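## Section 2: Setting up your street's visitor permits

Okay, so you've got your resident login working (if you haven't, go back and do Section 1 first, I'll wait). Now we get to the part I get the most emails about, which is visitor permits. I'm Umesh Gautam, I've lived on the Brustport side of the hill for years, and I wrote this guide after I got a ticket on my own brother-in-law's car while it was sitting in front of my own house. I'm not bitter! But I did learn the system pretty well after that.

Everything below is for the Paluvia permit zone. If you live in the Rajput Street zone the screens look the same but your hours are different, so check your sign before you copy anything I say about times.

### What you need before you start

- Your resident account number (top right of the letter, not the long number under the barcode)
- The license plate of at least one visitor. You can add more later.
- A card for the fee, unless you're only using the free hours
- A phone that can get texts, for the code

**Note:** The Millivar app and the Millivar website are supposed to do the same things. They mostly do. I use the website for setup because the app likes to forget what I typed when I switch over to look up somebody's plate.
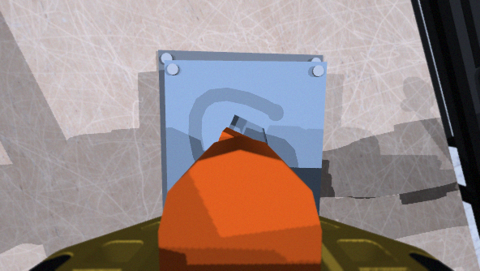
### Adding your first visitor

1. Log in and choose **My Household**. Skip the page that asks if you want paper reminders, you can come back to it.

2. Choose **Visitors**, then **Add a vehicle**. Type the plate with no spaces and no dashes. I can't say this strongly enough. If you put in a space, the system takes it, says thank you, and then the parking officer's handheld doesn't find it.

3. Pick the state. It fills in ours for you, and if your visitor drove in from someplace else you have to change it by hand. My sister's car was in there under the wrong state all through January and we only noticed when she got a warning slip.

4. Give the car a nickname if you want. Mine are things like "Mom" and "plumber." The nickname only shows up on your side.

5. Press **Save**, and wait for the green bar. If you close the page before the green bar shows up, you'll need to start over.

**Caution:** Saving a vehicle does NOT start a permit. All you've done so far is put the car on your list. A car that's on your list and has no session running can still be ticketed, and the appeals desk won't cancel the ticket on those grounds (I tried).

### Starting a session

1. From **Visitors**, tap the car you want.

2. Choose **Free hours** or **Day pass**. Each household can have 2 free sessions running at once. If you're having a bigger crowd over, the third car needs a day pass or a spot down by the library lot.

3. Check the zone at the bottom of the screen. It should say Paluvia. If you ever lived at a different address in town, it might still be showing the old one, and you'll have to fix that under **My Household** before you go any further.

4. Press **Start now** or pick a later time. You can schedule up to 14 days ahead, and that's great for when you know family is coming and you also know you'll be too busy cooking to think about parking.

5. Wait for the text. Keep it until your visitor has gone home! I had one session drop off the list in the middle of the afternoon, and the text was the only proof I had.

**Note:** Free sessions only count down during posted hours. Start one in the evening after hours are over and it'll sit there without using anything up until morning.

### Ending a session early

Go to **Active**, tap the car, tap **End**. Free time that's left goes back in your balance. Day passes don't give you anything back, so there's no point in ending one unless you need to swap the car.

To swap cars on a day pass, use **Change vehicle** instead of **End**. You get 2 changes per pass and then it locks. 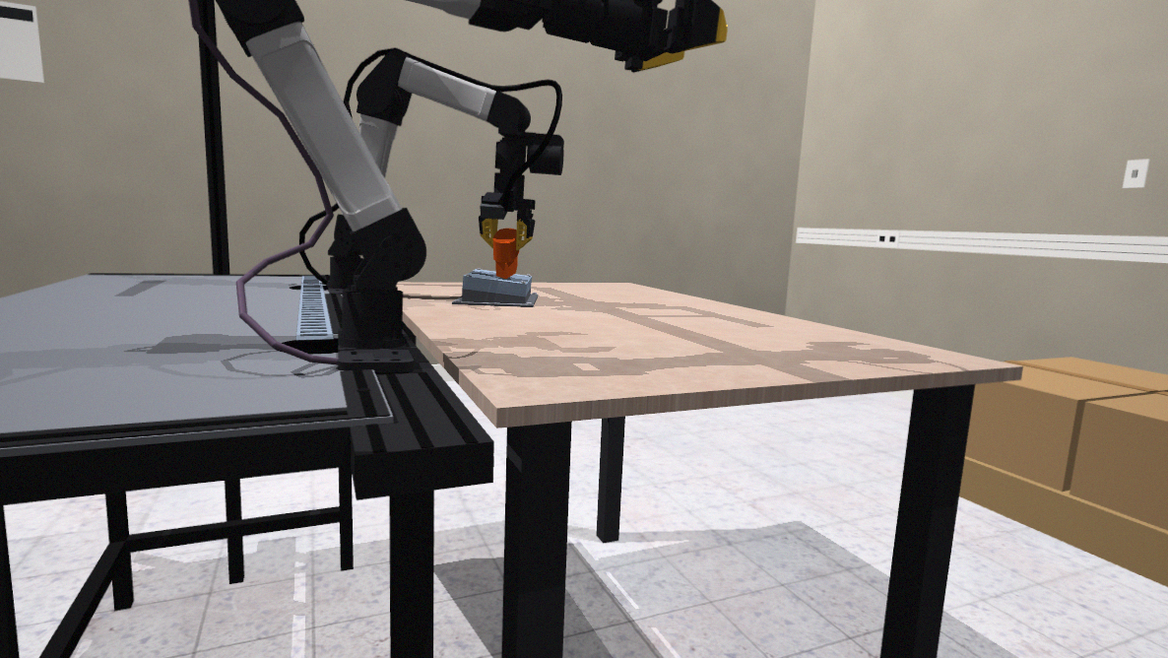

*Two robot arms next to a workbench and a wooden-topped table.*

### If something goes wrong

**The plate is rejected.** Look for the letter O where there ought to be a zero. If it still won't go in, another household may have that plate in an active session, and they'll have to end theirs first. This happens a lot with babysitters and contractors who work on more than one block.

**The code never comes.** Ask for a new one once, then leave it alone for a while. Asking over and over locks your account until the next morning.

**Your visitor got a ticket with a session running.** Don't pay it first. Paying counts as agreeing with it. Take a screenshot of the session page, find your text, and send both through **Dispute** in the app. In the box for the reason, keep it short and put the start time in your first sentence.

**Your balance looks too low.** Check **History**. Most of the time it's a session that got left running after somebody went home. I've done this more than once and the hours don't come back.

### Changes since the last version of this guide

- 08/11/2024: Fixed the part about scheduling ahead. Added the note on swapping cars.
- The zone now shows at the bottom of the session screen (it used to be hidden under the little gear).
- Permit numbers in our zone now start at 3000. If yours is lower it's an old one, so renew it under **My Household** before you add any visitors.

Section 3 covers moving trucks and dumpsters, and those use a whole different form.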